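## 4. Clearing the bed before fitting the Skuvo cover

1. Pick up small items first – beaded trinkets, braided cords, anything with a bell or metal links. Put them in the zip pouch.
2. Move soft toys to a chair.
3. Shake out the top blanket and fold it in half twice.
4. Fold the quilt towards the foot of the bed.

**Caution:** Metal links can snag the cover. Run a flat hand over the mattress before going on.

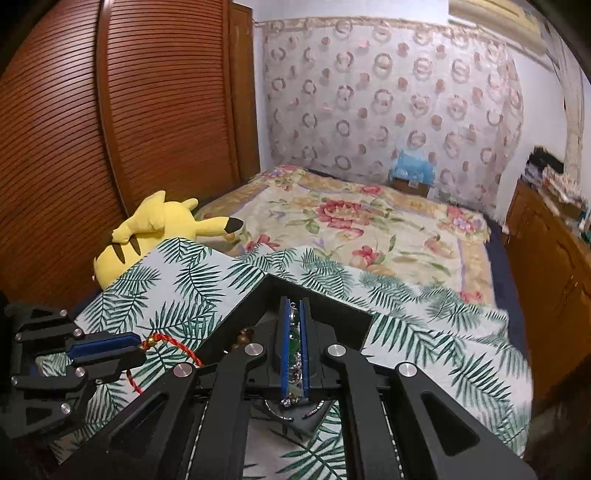
5. Lay the cover with the label at the foot end and pull the corners down one at a time.

**Note:** Printed quilts go back on top once all four corners are tight – see section 5.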